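Workroom Table Inspection — Trullow Building, Room 23
Checklist and comments, July round

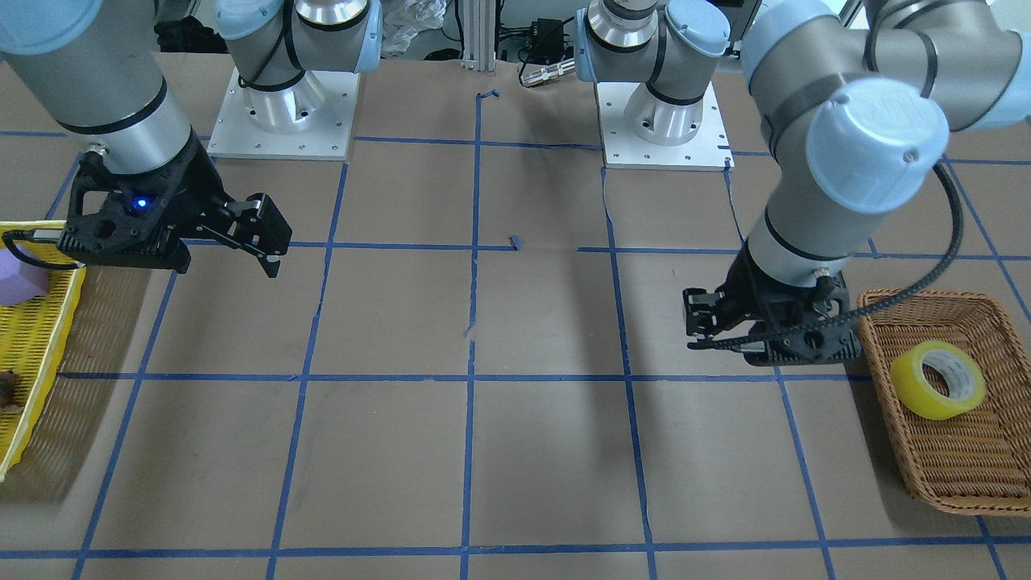 Table covering, brown paper with blue tape grid.

Inspected by: Reynaldo Manalo
Reviewed by: Brenda Pearce
Sheet ref: 3447

1. COVERING
1.1 Paper covers the working area — Yes
1.2 Paper lies flat — Partial
Comment: shallow creases and wrinkles. No action at present. Replace the sheet if a crease lifts enough to catch a sleeve or tip a light item.
1.3 Paper free of tears — Yes
Comment: checked by hand along the front and both sides.

2. GRID MARKING
2.1 Lines legible in both directions — Yes
2.2 Tape fully stuck down — Yes
Comment: pressed along each line with a flat scraper. One end had lifted and was pressed back.
2.3 Surface free of loose tape — No
Comment: small torn scraps and short stubs along some of the lines, and one short piece near the centre. Remove before next use. Stubs can be mistaken for position marks, as recorded at Holroyd last year.
2.4 Tape type as specified — Yes
Comment: dark blue painter's tape. Do not substitute parcel tape, which lifts the paper face when peeled.

3. ITEMS ON AND AT THE TABLE
3.1 Basket clear of the grid — Yes
Comment: yellow plastic basket with latticed rim, kept at the far left edge. Acceptable there, but it should not overhang.
3.2 Mounting plates seated, no rocking — Yes
3.3 Cables clear of the table edge where people pass — Yes

4. SURROUNDINGS
4.1 Walkway clear — Yes
4.2 Bin within reach for tape offcuts — No
Comment: bin was by the door. Second time noted. Malley to supply a smaller one that fits under the table.
4.3 Lighting adequate at table height — Yes
Comment: 683 lux at the centre, meter on the paper.

ACTIONS
Clear scraps and stubs (2.3) — R. Manalo, same day
Bin under table (4.2) — Malley, before the August round
Spare roll of paper — in the Vesville store, 2 left, reorder when one is opened

Result: pass with 2 actions outstanding.

Reviewer's note, B. Pearce: agreed. Item 1.2 to stay at Partial until the sheet is changed.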